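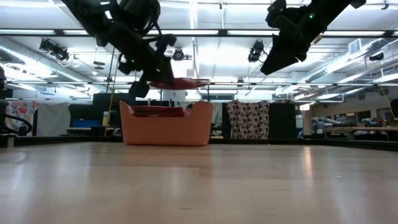

Wiruveo Home Help > Laundry and Fabric Care

Red cotton napkins bleeding onto everything - can I stop it for good?

Posted by porchlight86
Thursday, January 2, 2020

I bought a big lot of dark red cotton napkins from a restaurant supplier that was closing out. We use cloth napkins every day and I also lend them out for family dinners, so they get washed a lot. They have been through the machine six times now and the water still comes out pink. Last week a beige dish towel got in with them by mistake and it is now the color of a canned salmon.

What I have done so far:

Washed them warm the first two times, cold after that. Regular liquid detergent, normal cycle, full load. I added a cup of white vinegar to the rinse on the third wash because my sister said it sets the dye. I added salt on the fourth wash because a website said so. I can't say either one made a difference.

The label says 100% cotton, machine wash, tumble dry low. It does not say anything about washing separately. The supplier is gone so I can't ask them.

My questions are whether there is a way to fix the dye in place, whether it is safe to put them on a table with a light tablecloth in the meantime, and whether the towel can be saved. I would like to keep the napkins if I can. They are a good heavy weight and they iron flat.

We have soft water if that matters. Top loader, about ten years old, no heater in the machine.

laundry_goh
Member, 846 posts

Vinegar and salt do not set the dye in a finished cotton fabric. This comes up on here every few weeks. Salt is used when cotton is being dyed, to help move the dye onto the fiber, and vinegar has a part in dyeing wool and silk. Once the cloth is dyed and sold, neither one is going to lock in what is loose. You didn't hurt anything by trying.

There are two different things that could be going on and the fix depends on which one you have.

The first is leftover dye. Most red cotton is dyed with reactive dye, which bonds to the fiber very well, but some of the dye never bonds and has to be washed out at the factory. Cheap goods don't always get enough hot rinses. That loose dye sits in the cloth and comes out a little at a time. Cold washing makes this drag on much longer. What you want is hot water, and plenty of it.

The second is direct dye, the kind in the old all-purpose boxes. It never bonds all that well and will go on bleeding for the life of the cloth unless you treat it with a fixative.

To tell them apart, take one napkin and put it in a white bowl or a glass baking dish. Pour very hot water over it, with a drop of dish soap. Leave it until the water is cool. Look at the color, pour it off, and do it again with the same napkin. Do this four or five times. If each bowl is clearly lighter than the one before, you have leftover dye and you can wash it out. If the fifth bowl looks the same as the first, you have a dye that needs fixing.

For leftover dye, soak the whole lot in the hottest tap water you have, overnight, in a tub or a big cooler. Use enough water that they move freely. Add detergent. In the morning drain it, then wash hot. Repeat until the soak water is only faintly tinted. It took me three nights with a set of curtains. The long soak does more than running wash after wash.

For a dye that needs fixing, you want a cationic dye fixative. Craft stores and dye suppliers carry it. I used the Drellora one and it worked on a pair of black cotton sheets, but any product of that type should be the same idea. Follow the amounts on the bottle, go by the dry weight of the fabric, and wear gloves. Test one napkin first, since fixatives can shift the shade a bit. Reds sometimes go slightly duller.

Do not use fixative as a shortcut on the first kind. It may hold for a while and then let go.

Soft water is in your favor for rinsing. You can also use less detergent than the cap says.

On the towel - do not put it in the dryer again. Soak it in warm water with oxygen bleach (the powder, not chlorine) for eight hours or so. If it is better but not gone, do it again with a fresh batch. If the towel itself is a dyed beige, check a corner first. The color remover sold for laundry accidents is stronger but will take the beige along with the pink.

mrs_t_in_the_valley
Member, 216 posts

I would just wash them with other reds and not worry. I have Christmas napkins that have bled since the day I bought them and they go in with the jeans.

Those color catcher sheets help too. Put in two if it's a big load. They come out bright pink, which tells you they are doing something.

Mivora Linens
Small business account

We rent table linens for weddings and banquets and have been through this with burgundy more than once. I agree with the first answer about hot soaks. A few things to add on using them and storing them while they are still bleeding.

Dry transfer and wet transfer are different. Rub a dry white cloth hard on a napkin for ten seconds or so. Then do the same with a damp white cloth. If the dry one stays clean, you can set them on a light tablecloth with no trouble. If the damp one picks up color, keep them away from sweating water glasses and don't tuck them around an ice bucket. Guests also wipe their mouths with these, so we don't send out anything that fails the damp test.

Take them out of the washer as soon as it stops. Wet red cloth sitting in a heap for a few hours is how you get blotches, even on itself.

Make sure they are bone dry before you stack them. Hems hold water longer than the middle does. We fold in quarters and stack with the folds all facing one way so you can lift one off without dragging the rest. If they are going in a drawer with white linens, put a sheet of plain paper between.

Iron them inside out on an old cover until the bleeding stops. Steam will move the dye onto your ironing board.

porchlight86

Thank you. I did the bowl test last night. First bowl was like cranberry juice, fourth was pale pink, so I guess it is leftover dye. The lot is soaking in the bathtub now. The damp cloth test failed so we are on paper napkins this week. The towel is on its second soak and is closer to peach.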